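Droltero bench arm guide
Section 4: Strapping the cable and setting the parking pose

Last changed 2019-11-12

Right, by now you should have the arm bolted down (section 2) and talking to the laptop (section 3). If you haven't, go back and do those first, because everything below assumes the arm will move when you tell it to and stop when you tell it to. I wrote this section after our second rebuild at the Kamport workshop, so it's the way I do it now, which differs in a few places from the old printed sheet in the drawer. Please bin that sheet if you find it!

You'll need two hook-and-loop straps, a soft cloth, masking tape, a pencil and a tape measure. Half an hour is plenty if the straps are already long enough. Mine weren't the first time and I ended up going back to the shop.

4.1 Strapping the cable

1. Switch the arm off at the wall and wait for the joints to lock. Keep one hand under the wrist while you do this.

CAUTION: The gripper is the heavy end. If a joint drops, let it drop. Don't try to catch it by the fingers.

2. Plug the thin cable into the socket on the lower part of the arm. Push the connector home and turn the collar until it stops. Finger tight, no pliers.

3. Put the first strap round the middle of the arm. Snug enough that it stays put when you tug it, loose enough to get a fingertip under.

4. Put the second strap over the shoulder on a slant. It feels wrong, I know, and I spent a whole evening trying to get it straight and tidy, but a straight one creeps down every time the joint turns.

5. Leave a loop of slack in the cable. With the shoulder bent right over, the loop should still be a loop. If it has pulled flat you need to start again from step 3 (sorry).

Note: Keep the straps off the seams in the casing. You'll want to get at those for section 7.

4.2 Clearing the bench

6. Lay the brown mat and smooth it down flat with your palm. Corners too.

7. Set out whatever you're going to practise on. I use a big wooden box with a handle and a little metal drawer unit, both with their handles turned to face the arm. Athanasiadis boxes are the ones we have most of, but any sturdy box with a proper loop handle will do.

8. Mark round each thing with masking tape once you're happy. Pencil the date on the tape if other people share your bench.

Note: The bigger box can sit partly off the mat. The drawer unit is fussier, so give it a push from the front and see whether it slides before you go any further. If it does, a square of rubber matting underneath sorts it out.

4.3 Setting the parking pose

9. Power up and move the arm by hand-guiding to somewhere over the middle of the mat. Slowly! The speed slider goes up to 1,000 and I have never had a reason to go past 83.

10. Bend the upper joints over so that the wrist is in towards the middle of the bench and the gripper points down and slightly towards your handles.

11. Open the jaws a little way. I type in 26 and leave it there.

12. Check the gap under the fingers. You should be able to slide the folded cloth beneath them without touching anything.

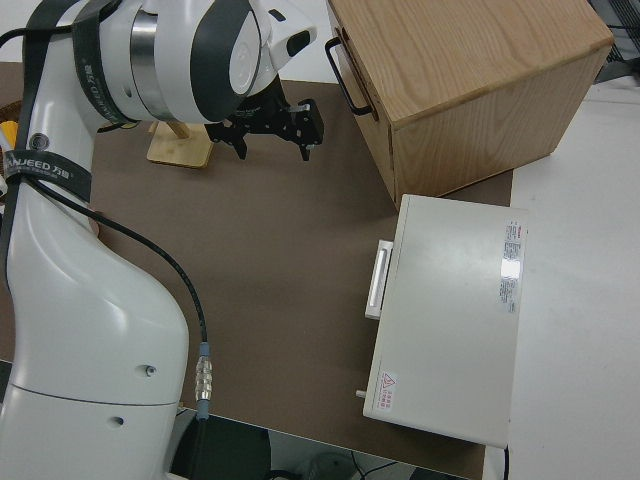
Fig. 4-1. Gripper over the mat, jaws slightly open, drawer unit and wooden box to the right.

13. Press Save pose, call it PARK in capitals, and write the number it gives you inside the lid of the toolbox. Ours is 663.

CAUTION: Saving over an old PARK doesn't ask you if you're sure. I lost a perfectly good one in August that way and sulked for days.

14. Send the arm somewhere harmless, then press Go to PARK and watch the cable the whole way. You're looking for it snagging on a strap or rubbing along the casing. Do it three times at low speed, then once a bit faster.

4.4 If something isn't right

The cable goes tight near the end of the move: more slack needed between the two straps. Back to step 5.

The arm parks in a slightly different spot each time: check the bolts from section 2 before you touch any settings. It has been the bolts every single time for me.

The fingers knock the box on the way in: shift the box, not the pose, then redo your tape. Moving the pose means going through step 14 all over again, and other jobs in Stallside (our shared program folder) may rely on it.

The connector works loose: undo it, wipe it with the dry cloth, refit it. If it comes loose again the same afternoon, leave the arm off and put a note on it for the next person.

Once PARK behaves itself you can carry on to section 5, where we get the gripper to take hold of a drawer handle. Have a cup of tea first, that one takes a while.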